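Plovus Film Heritage Fund
Progress report, second period
Project: Restoration of the Cleltitov serials
Submitted 11/16/20

Summary

The plan we sent in May promised nine restored chapters by the end of this period. We have four finished, three in cleanup and two that I would not put in front of an audience. I know other grant holders tend to call that "on track." I don't think it is, and I would sooner you heard it from me than from the invoice.

Condition of the reels

The collection came to us described as "near complete." I had doubts about that wording when we took it on and I have more now. Of the 232 cans on the list, 12 hold nothing but leader and trims. Several others are the same chapter under a different title, reissued by a distributor who wanted a second run out of an old picture. The space adventure chapters are in the best shape, and the jungle ones are the worst.

The claim that this set includes a lost final chapter should be dropped from the press material. What we have is a recap chapter with a new opening title. It runs short, it reuses the rocket crash from earlier in the story, and no one watching it would take it for an ending.
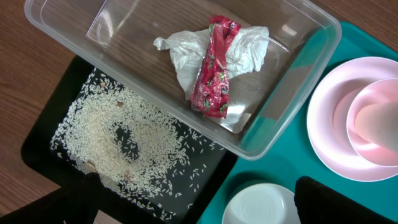

The same caution goes for the color question. The old sales sheets talk about "glorious tinted sequences," and the first application leaned on that phrase quite hard. So far we have found tinting in one scene, the cave, and it may have been added for a later release. Until the lab report comes back I have asked for the word "tinted" to stay out of the catalog.

Scanning and sound

Scanning at Villanueva has gone well enough. The machine is good, the turnaround is slower than quoted, and two chapters had to be sent back for a second pass when the image drifted at the splices. They did not charge for the repeat.

Sound is where I am least happy. Pudis, the noise reduction package we were urged to use, does a fine job on hiss and a poor job on everything else. It takes the edge off the dialogue and turns the ray gun effects to mush. We have gone back to doing the worst passages by hand – slower, but the monsters sound like monsters again. I would not renew the license.

Spending

Costs to date are within the approved total, mostly thanks to money not yet spent on prints. Please don't read that as a saving. It will go out as soon as the remaining chapters are ready.
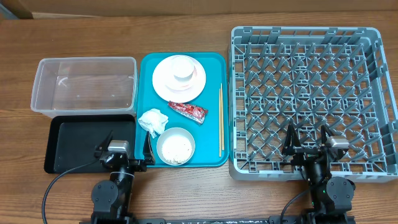

AUDIENCE AND ACCESS

We have been asked for evidence of demand. The online survey says people are very keen, but it was sent to a mailing list of serial fans, so I would be worried if it said anything else. A better test would be a paid screening of two chapters ahead of a feature, with no discount and no guest speaker.

Next period

Finish cleanup on the three chapters in hand. Decide whether the two weak ones are worth more lab time or should go out as they are, scratches and all, with a note at the front. Settle the tinting question. Book the test screening.

We are asking for no extra money at this stage. We are asking for the delivery date on all nine chapters to be moved to the end of the next period – and I would treat that date with some care too.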